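About Grolletti

Our company

Grolletti makes dried pasta and fresh filled pasta for restaurants, school kitchens and independent grocers. Carolina Veloso and Angus Moncrieff started the business in a rented bakery unit on Iturgate Street, with one mixer and one extruder. Today we employ 32 people and supply 526 customers across the region.

What we make

Our dried range covers short cuts, long cuts and soup pasta. All of it is made from durum semolina and water, pressed through bronze dies and dried slowly at low temperature. Filled pasta is made to order and delivered chilled. The fillings change with the season, apart from ricotta and spinach, which we make 52 weeks a year.

We also produce egg noodles under the Salgado name. Salgado was a family noodle maker that joined us when its owners retired. We kept the recipes and most of the staff.

How we buy

Semolina comes from two mills on yearly contracts, renewed each March. Eggs are cage-free and delivered twice a week. Bok-nam Jeon runs purchasing and visits each mill before a contract is signed. Every delivery is checked for moisture and protein before it goes into the silo.

Selling to trade

New accounts can be opened by phone or by post. The minimum first order is one mixed case. Customers who order more than 1,000 pounds a month get a fixed delivery slot and a named contact in our sales office.

Our people

Carolina Veloso, managing director
Angus Moncrieff, production
Bok-nam Jeon, purchasing
Nuno Azevedo, sales and customer accounts
Salvador Arruda, quality and food safety
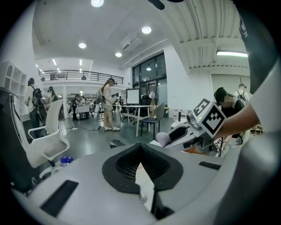 Visiting us

The factory shop sells the full dried range, along with broken and short-weight bags at a reduced price. Group tours can be booked through the sales office. Closed shoes are required and hair must be covered on the production floor.

Page last updated 2018-09-04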